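这个文件夹是我整理"铺床、叠被、收床单"这件事的笔记,外加一份小小的表格。本来只是写给自己看的,后来放到网上,陆陆续续有人来问,索性补一份 README,把里面有什么、怎么用、哪些地方不靠谱都讲清楚。

最后更新:4/2/23

# Flurnov:床上那点事

名字没什么深意,随手起的,念着顺口。你可以把它当成一个关于卧室织物的小资料库:床笠、被套、被芯、枕套、绑带、收纳袋,还有跟它们打交道的各种动作。叠、抖、拉、塞、卷、捆,基本就这些。

我自己是个睡觉很挑的人,床单有一道褶子硌着背都睡不着(真的!),所以写的时候难免啰嗦。嫌长的话直接跳到"表格里有什么"那一节。

## 为什么要弄这个

三月份搬家,从老房子搬到 Uvov 那边的一套小两居。打包的时候我才发现,家里的床品多得离谱,而且没有一件我能说清楚尺寸。床笠套上去才知道小了,被套塞进去才知道大了,一个下午就这么折腾没了,最后坐在一堆布中间啃面包。

到了新家,我给每一件床品都量了尺寸、写了标签,顺手记下怎么叠、叠完多厚、放哪一格。记着记着就成了表。一共 751 行,每行是一次记录:哪天换的、换下来的是什么、铺上去的是什么、叠的方法、收到哪里、有没有返工。"返工"这一列我特别喜欢,回头看能看出自己哪阵子偷懒。

## 文件夹结构

```
flurnov/
├── README.md
├── biaoge/
│ ├── chuangpin.csv # 床品清单
│ └── jilu.csv # 每次换洗、铺叠的记录
├── biji/
│ ├── chuangli.md # 床笠
│ ├── beizi.md # 被子和被套
│ ├── bangdai.md # 绑带
│ └── shouna.md # 收纳
└── tu/
```

`biji` 里的几篇长短差很多,床笠那篇写得最长,收纳那篇还是半成品,后半截全是关键词。拼音文件名是因为我以前同步中文文件名吃过亏,全成乱码,从那以后就老实了。

## 表格里有什么

`chuangpin.csv` 的字段:

| 字段 | 说明 |
|---|---|
| `bianhao` | 编号,我自己编的,跟标签上写的一致 |
| `leibie` | 类别:床笠、被套、被芯、枕套、毯子、绑带、其他 |
| `yanse` | 颜色,凭肉眼写的,别当色卡用 |
| `huaxing` | 花型:纯色、格子、条纹、小碎花、几何 |
| `chang` / `kuan` | 长和宽,单位厘米,平铺之后量 |
| `houdu` | 叠好以后的厚度,单位厘米 |
| `shougan` | 手感,滑、涩、软、挺,四选一,可以并列 |
| `beizhu` | 想到什么写什么 |

`jilu.csv` 的字段:

| 字段 | 说明 |
|---|---|
| `riqi` | 日期 |
| `bianhao` | 对应床品编号 |
| `dongzuo` | 动作:铺、拆、叠、卷、捆、晾、收 |
| `fangfa` | 用的哪种叠法,见下文 |
| `fangong` | 有没有返工,0 或 1 |
| `weizhi` | 最后放在哪里 |
| `beizhu` | 同上,经常是抱怨 |

空着的格子就是没记,不代表没有。我后来也没去补,靠回忆补出来的东西我自己都不信。

花型那一列多说一句。早期我把所有带方块的都写成"格子",后来觉得不对:线条连成网的才叫格子,散开的一个个小方框应该归到"几何"。所以改过一轮,如果你手上是旧版,这两类可能是混着的,麻烦重新下一份。

## 几种叠法

表里的 `fangfa` 用简写,对应关系写在这里,省得你猜。

- `S`:三折。长边折三下,再对折。被套、平铺床单都用这个。
- `T`:套角。床笠专用,四个角两两套进去,抹平,再按三折来。
- `J`:卷。从一头卷到另一头,毯子和薄被芯用。
- `K`:捆。卷完或者叠完再加一道绑带。
- `L`:乱塞。对,我也记。

套角这个我练了好久。两只手伸进相邻的两个角,手背朝里手心朝外,右手的角翻到左手上,然后去捞第三个角……写成字特别绕,做起来其实几秒钟。`chuangli.md` 里我分步写了,第一版步骤有 15 条,朋友看完说更不会了,现在压到了 11 条。要是还有能合并的请一定告诉我!

床笠还有个老毛病,就是量尺寸。松紧带缩着的时候怎么量都偏小,我的做法是套在床垫上量顶面,再单独量侧边的高度。清单里的 `chang` 和 `kuan` 对床笠来说指的是顶面,侧高写在备注里。没写侧高的,多半是那天懒得弯腰。

## 被子

被芯我只留了两床,一厚一薄。厚的那床叠起来很占地方,Flesier 的收纳箱刚好能塞进去,盖子要坐上去才能扣上(我坐过,很好用,别学)。薄的那床卷起来能立在衣柜角落里。

换被套我用的是反翻的办法:被套里子朝外铺在床上,被芯压上去,从封口的那头开始一起卷,卷到开口,把开口翻过来包住,再原路滚回去。滚完抖一抖就好了。滑面的被套卷的时候容易跑,卷紧一点;涩的反而省心。

白天我不喜欢把被子铺满整张床。起床以后就推到床头,随便折一下,堆成长长一条,床面空出来透气。我妈看了要说不像样,但睡前一拉就盖上了,冬天尤其方便。推上去那一下顺便把床笠也扫平一点,两件事一起做掉。要是来客人,那就老老实实四个角对齐铺平,大概能维持到客人走。

## 绑带

这是我最想写的一节,因为绑带太好用了。

以前捆被子用绳子,勒得一道一道的,而且打了结半天解不开。后来换成宽布带,受力面宽,不勒,卷起来也不占地方。我家那条布带平时跟床品放在一起,记录里凡是写 `K` 的都是用它。

要点记几条:

1. 先把带子在床上横着放好,抻平,别拧着。
2. 把叠好的东西压在带子中段,两头留得差不多长。
3. 先松松绕一圈,看看位置,再收紧。
4. 收紧的时候用膝盖压住被子,手上会省很多力。
5. 不用的时候对折收起来,别打结存放,布会留印子。

颜色我推荐深色。浅色床单上一眼就能看见,不会跟着床单一起卷进洗衣机里去。浅色的带子我洗过一次,缠在两只枕套上,解了好半天,气得不行。
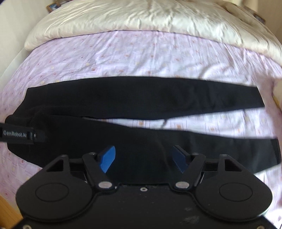 *图 1:黑色宽布带横放在床笠上,小方块花型归"几何";奶白色的厚被子收在床头。*

带子宽度的话,我试下来还是宽的舒服,窄的容易往边上滑,一滑整卷就散了。材质没什么讲究,软一点的布好收拾,太硬的折不服帖。长度宁可长点,富余的那截绕回去塞好就行。短了就真的没办法,接一段的话,接头那里永远鼓个包。

## 洗和晾

洗的部分我记得不多,毕竟每家的机器都不一样。只说我自己的习惯:深浅分开,床笠翻面,拉链拉好再进机器。晾的时候床笠最烦,松紧的那一圈总是干得慢,我把它口朝下夹四个角,中间撑开,比对折搭着快很多。

在 Yu 镇住的那阵子没有阳台,全靠屋里晾,那段时间的记录里 `beizhu` 基本是同一句"还没干"。做统计的话可以把它们滤掉,没什么信息量,全是怨气。

## 已知的问题

- 颜色写得很随意。同一件床笠我写过"浅紫""粉紫""藕荷",都是它。晚上开灯看和白天看不是一个颜色,我也没办法。
- 厚度是拿尺子竖着比的,没压过重物,手松手紧都有影响。
- 前 50 行没有 `fangong` 这一列,导入的时候会是空值。
- `weizhi` 里的"老地方"指的是床边柜子最下面那一层。我知道这么写很过分,慢慢在改。
- 枕套成对的有时候记一行有时候记两行,看当时的心情。

## 怎么用

随便用,改了也不用告诉我。拿去做自己家的床品表的话,建议先只填编号、类别、长、宽这几列,用顺手了再加别的。一上来全填,多半填三天就扔了,我第一次就是这样。

转载 `biji` 里的文章请带上 Flurnov 这个名字,表格不用。

想补充叠法的,直接在对应的 md 文件后面加一节就行,写明是什么尺寸的东西、叠完多厚。特别想要的是超大号床笠一个人怎么套角,我胳膊不够长,每次都得把第三个角用下巴夹着。

## 待办

- [ ] 把"老地方"全部换掉
- [ ] `shouna.md` 后半截写成人话
- [ ] 颜色统一一遍,至少把那三个紫合成一个
- [x] 几何和格子分开
- [ ] 毯子的厚度重新量
- [ ] 旅行用的薄床单要不要单独算一类?先放着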